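Home Projects Open Bench Newsletter Find Us Log In

Search this site Go

Flondisau: where we are in July
Progress report to the Umer Fund, from I-seul So, Gomatthorpe Shared Workshop

Dear friends at the Umer Fund,

I promised you a short report this time and I'm afraid I am going to break that promise again, but there is a lot to tell and most of it is good. For anyone on your side who is new since the spring, Flondisau is our pair of small robot arms on one table, built by workshop members in the evenings, which we would like to have handing things to each other and doing little bench jobs with ordinary tools. You gave us twelve months of support and we have used ten of them, so I should be honest about what is finished and what is still held together with zip ties and hope.

The arms

Both arms are mounted and both of them move when we ask them to. I know that sounds like a low bar, but if you remember my last letter, the right one had a wrist that sagged whenever it reached past the middle of the table, and we spent a good part of the winter blaming the software for it. It was a loose coupling. One evening we took the whole wrist apart on a tea towel, tightened the coupling, put everything back with fresh thread locker, and it has held its height ever since. I have written the steps up in the blue binder so that whoever meets this problem next doesn't lose a winter to it.

The mounting took longer than planned as well. My first idea was to clamp both bases to the table edge, and they crept. We would line everything up at seven in the evening and by nine the arms were disagreeing with each other by the width of a pencil. They are now bolted down properly, and the routine where we hold up the checkered board and let the cameras work out where they are has gone from a weekly misery to something we do while the kettle boils.

The fingers

This is the part I am proudest of, so please bear with me! The grippers came with plain hard fingers, which were fine for blocks and hopeless for anything round. We moved to the ribbed orange ones, printed in the workshop, which bend around whatever they close on. The first version split along the ribs. The second was so stiff it might as well have been a ruler. The third is the one we kept, with thinner ribs toward the tip and a thicker root where it meets the white mount, and we have had no splits in it so far. They take an evening to print, which means there is usually a spare in the drawer, and that has made everybody braver about trying things.

I did promise to report the failures too. We tried gluing a strip of rubber along the inside face for extra grip, and it peeled off and went round and round in the joint until the motor complained. We tried a softer filament and the fingers folded up like wet cardboard under anything heavier than a spoon. Neither attempt cost much apart from time, and both are written up in the binder.

The tools

In the application I said we would work with real tools as well as toys, and we have been moving that way slowly. We began with the ring and the little plastic pieces because dropping them hurts nothing. Pliers are on the table most evenings now. Anything with some weight in the handle is a different matter, as it wants to swing as soon as it's lifted, and the person driving has to learn to go in slow, close, wait, and only then lift. I still forget the waiting part myself. Newer members seem to pick it up faster than I do, which I am choosing to take as a compliment to my teaching.

A few of our recent evenings at the table, first from the camera on one wrist and then twice from the bench camera:

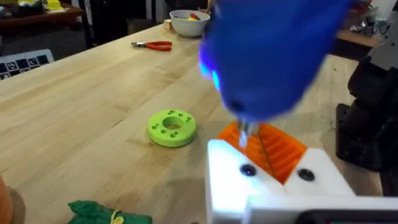
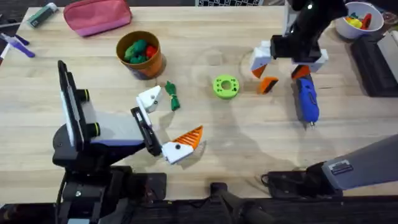
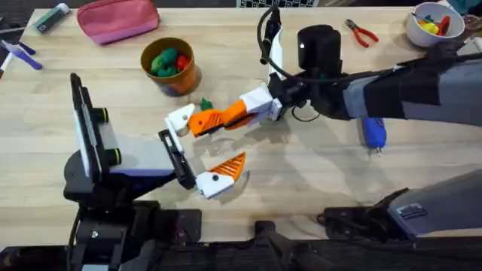 On to the money, which I know you will want laid out plainly. The largest bill since my last letter was from Fabbri, who supplied the replacement motor and a box of connectors, and who were kind enough to swap the connectors when I ordered the wrong gender of every single one. Filament has cost less than we set aside. Cable has cost more, and I would like your permission to move the leftover filament money across to cover it. Nothing else in the budget has changed, and the receipts are in the envelope with the signed copy of this letter.

As for people, the open evenings keep growing, and we have had to put up a sheet for booking time with the arms. Two of our younger members have taken over the calibration notes entirely and rewritten them in words that make sense, for which I am grateful. What we are short of is patience with the software. The two arms still run from separate programs, so a handover from one gripper to the other needs a person at each set of controls and a good deal of talking. I had hoped to have them running from one program by this point. I now think it will take most of the time we have left, roughly two months, and I would rather tell you so now than surprise you at the end.

The other job still open is the cabling. The coils at the base of the arms catch on sleeves and on each other, and I want them tied up along the links before the next open evening. I'd also like to get a proper cover over the power supply.

If any of you can come to Gomatthorpe before the grant closes, please do. Evenings after six are best, the side door sticks so give it a good push, and there will be cake if I am told in time.

With warm thanks,
I-seul So

Comments

benchrat: Did you keep the file for the second finger, the stiff one? I have a use for something that stiff.

I-seul So: I did! It's in the old versions folder on the workshop machine. Print it on its side or the ribs come out rough.

Marguerite: Lovely to read how it's going. Is the booking sheet only for members or can a guest put their name down?

tallpaul_g: tie the cables with velcro not zip ties, you'll be undoing them every week

I-seul So: Marguerite, guests are welcome, just write the name of the member you're coming with next to yours.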